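Speaker notes: What a demonstration rule is good for
Talk by Anderson Fontes, Millby session, August 2025
Slot is long enough for four parts and some arguing. Don't read these out word for word.

Opening

Say hello, thank Yen-ting for the slides and for most of the objections. Go straight in. I was asked to speak in favor of a shared standard for collecting hand-held gripper demonstrations. I'm going to speak in favor of a much shorter one than the draft in your packet. Leave the next slides up while people settle.
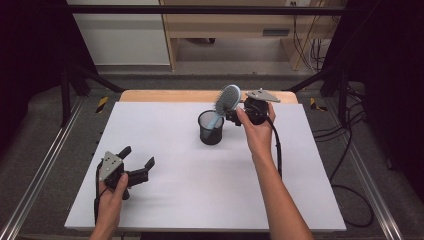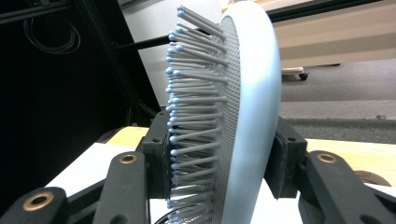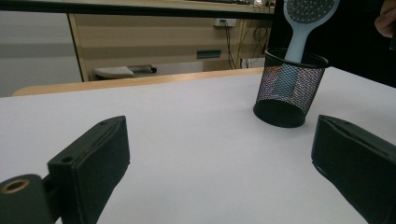 Hairbrush, mesh cup, hand-held grippers.

1. What the draft asks for

The Setdale draft has 12 rules. Ask who has read all of them. Wait. (At Nasrallah in March it was two hands, and one belonged to a co-author.)

Most of the rules are about paperwork. File naming gets a page and a half. Rule 3 says each task must be "performed naturally," and then spends a paragraph listing things the operator must not do. I have tried following that paragraph with a gripper in each hand and I did not feel natural.

Read rule 7 aloud: "The operator shall ensure consistent object placement." Consistent with what? With the last take, with the other sites, with a mark on the table? Uken read it as a taped outline. Millby read it as "somewhere on the board." Both wrote "compliant" in the same column, and under the draft both were right.

Point back to the first slide. Ask the room whether the cup is placed consistently. Let them argue a minute. You can't answer from a still, and I'd say you can't answer from the rule.

2. What I would keep

Four rules. Put them up one at a time.

First: write the task down as a start state and an end state. "Brush in cup" to "brush on board" is a task. "Tidy the table" is a mood.

Second: check every camera view before the session, with an object in the grip. In the close view of the brush, the bristles and back shell take up a great deal of the picture. If your task depends on seeing the tabletop past the object, find that out before take one. The draft says to check cameras "at setup," and at setup the grippers are usually empty.

Third: keep the failed takes and label them failed. I know this is unpopular. People delete a drop because it looks bad in the weekly count. Then somebody downstream asks how often the grip slips on a curved handle and we have no idea.

Fourth: secure the cables and walk the route the operator will walk. Check again after every change of operator. This one is boring and it stays.

3. What I don't believe

The claim in the draft's introduction is that sites following all of the rules produce better data. Go slow here, people will want to write this down.

The evidence is one comparison. 3,767 takes from Uken, set against 2,000 from Millby. Different operators, different tables, different objects. Uken also had a newer set of grippers. The Uken takes scored higher and the draft credits the rules. It could be the rules. It could be the finger pads. I'd like to see one site run the same objects with the same people both ways before I sign anything with the word "shall" in it.

Also the scoring. Takes were scored by people who knew which site they came from. When I raised this I was told the scorers were experienced. I'm sure they are.

Yen-ting's counterargument, and give it properly: a weak standard everyone follows beats a good one that arrives in three years. File names matter a lot when you merge sites, and she is the one who has to merge them. I accept that for file names. Move them to an appendix and let her own it. I don't accept it for placement or for grip, where a vague rule lets everybody tick the box and carry on as before.

If someone asks about operator fatigue: the draft has nothing on it. Mine doesn't have enough either. Limit on session length is still open, and I'd sooner leave a blank than copy a figure from factory work.

4. What I'm asking for today

Don't vote on the full draft. Vote on whether the four rules can go out as a trial, with rule 7 sent back for rewriting.

Ask for two sites willing to swap operators for a session. Sign-up sheet is at the back by the handouts.

Questions. If Setdale people are in the room, take theirs first.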